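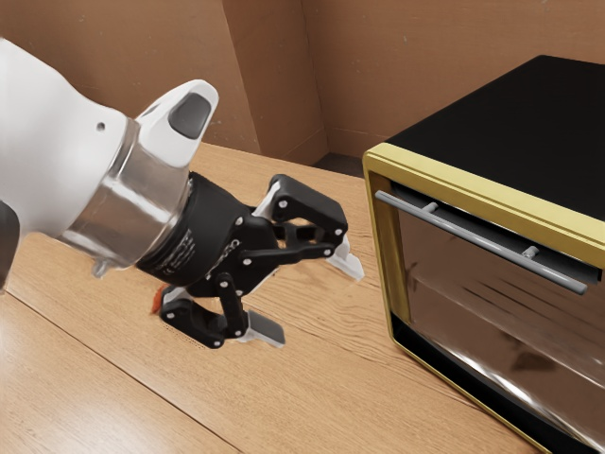 Site Visit Report: Simulation Open Day at Oltedis
Course unit: Applied Automation, second year

Print this page | E-mail this page

1. Purpose of the visit

Our class attended the January open day at Oltedis, a company that tests pick-and-place and appliance-handling tasks before they are run on hardware. The visit was arranged as part of the unit on virtual commissioning. Each student was required to attend one full demonstration, take notes, and report on a single task of their choice. I chose the toaster oven task, which was shown at the second station.

The questions I set out to answer were how a simulated kitchen task is set up, how a trial is scored, and where the simulated result can be expected to differ from a real one. I did not have access to the source files, so this report relies on the demonstration, the handout, and the answers staff gave during the session.

2. Arrangement of the day

The session started at 9:30 with an introduction in the training room. We were then divided into groups and moved between stations. The toaster oven station ran on a workstation connected to a large display. A second display showed joint angles and a contact log. The physical lab was open for viewing in the afternoon, but the oven task was not run there.

The software used at all stations was Vimidlow, which Oltedis runs for rigid-body simulation and rendering. Task files are written in a separate editor called Bilyk. The presenter stated that the two programs were bought at different times and that passing files between them still takes some manual work. Object scale was given as the most common source of error at this step.

3. The simulated cell

The cell consists of one robot arm with a two-finger gripper, a light wooden table, and a toaster oven in black and gold standing at an angle on the table. Brown walls enclose the work area. The walls play no part in the task and have collision turned off to save computing time.

The oven door has a long cylindrical handle across its upper part, held away from the door on two short mounts. The gap between handle and door is the important dimension, because the lower fingertip has to enter it without touching the glass. In the model, the door is a single body attached to the oven by one hinge joint along its lower edge. Spring force and friction at the hinge are set as constants.

The gripper fingers are linkages, and the fingertips change position along the approach axis as they close. The controller has to correct for this. In the first version of the task file the correction was left out, and the fingertips met the handle off center. We were shown the log from that version for comparison.

4. Description of the task

The trial is divided into stages:

a) The arm moves from its home position to a point in front of the oven with the gripper open.
b) The gripper is turned to match the slope of the handle.
c) The arm advances in a straight line until the handle is between the fingertips.
d) The gripper closes and the contact log is checked for force on both fingers.
e) The arm follows an arc to open the door and then releases the handle.

The presenter paused the run several times between stages a) and c) to discuss the approach. With the gripper open and still short of the oven, the remaining path was plotted on the second display. The length of this straight section is set in the task file. A short section saves time but leaves little room to correct the angle. A long section brings the wrist close to the joint limit on this arm.

Stage e) was the hardest to tune. The arc must match the hinge closely, or the fingers slide along the handle and load the mounts. Oltedis uses a compliant controller here, which allows small errors in the path without a large rise in force.

5. Results shown at the station

A batch of 20 trials was run with the oven rotated by a small random angle at the start of each trial. The door was opened fully in 18 of them. In the other 2, the gripper closed before the handle was properly between the fingertips, and the trial was stopped by the force check in stage d).

Both failures had the oven turned toward the outer end of the allowed range. The presenter considered the sample too small for a firm conclusion and said that longer batches are run overnight. I agree with this, and I would add that the range of rotation was narrow. An oven pushed to one side by a user could easily end up outside it.

A further 8 trials were run with higher hinge friction. The door opened in all of them, though the log showed greater force on the lower finger during the arc. No position changes were applied in this set, so it cannot be compared directly with the first.

6. Discussion

The demonstration made clear how much of the work lies in the contact settings. The arm motion itself was planned in a short time and did not change between trials except for the final correction. The values for fingertip friction and hinge friction, on the other hand, had been adjusted many times. Staff said that they had measured the hinge on a real oven with a hand-held force gauge, but fingertip friction was taken from a table and then changed until the motion looked reasonable. This is a weak point. A simulated grasp that depends on a tuned friction value may not carry over to hardware.

The surface appearance of the objects was also discussed. The brown-tinted glass and the metallic wrist section are rendered with reflections. These have no effect on the physics, but they matter when a vision system is trained on the rendered images. A reflection on the door can be mistaken for an edge. The team varies the lighting between batches for this reason – the lighting settings are stored with each trial so that a failed detection can be reproduced.

One limitation was raised by another group and is worth recording. The oven is fixed to the table in the model. A real toaster oven is light enough to slide when the door is pulled, and it may tip forward once the door is open and carries a load. Oltedis intends to release this constraint in a later version, using feet with their own friction value.

7. Relation to the course project

Our own project uses the Prendley bench kit, which has a smaller arm and a simpler parallel gripper. The staged layout of the task can be used directly. I intend to add the two-finger force check before any pulling motion, as our current program closes for a fixed time and then moves whether or not the object is held.

I also plan to log the start position of the object in every trial. We have not done this so far, and several failed runs from last term cannot be explained.

8. Remaining questions

The following points were not covered in the time available:

- how the compliant controller was tuned, and whether the same gains are used on the real arm
- whether the hinge spring changes with door angle on the measured oven
- how long the overnight batches take

A request for the first item has been sent to Oltedis through the department office. Any reply will be attached to the final project file.

Share this report (8)
Comments (2)
Print | E-mail

This site uses cookies to remember your settings. By continuing to browse you accept their use.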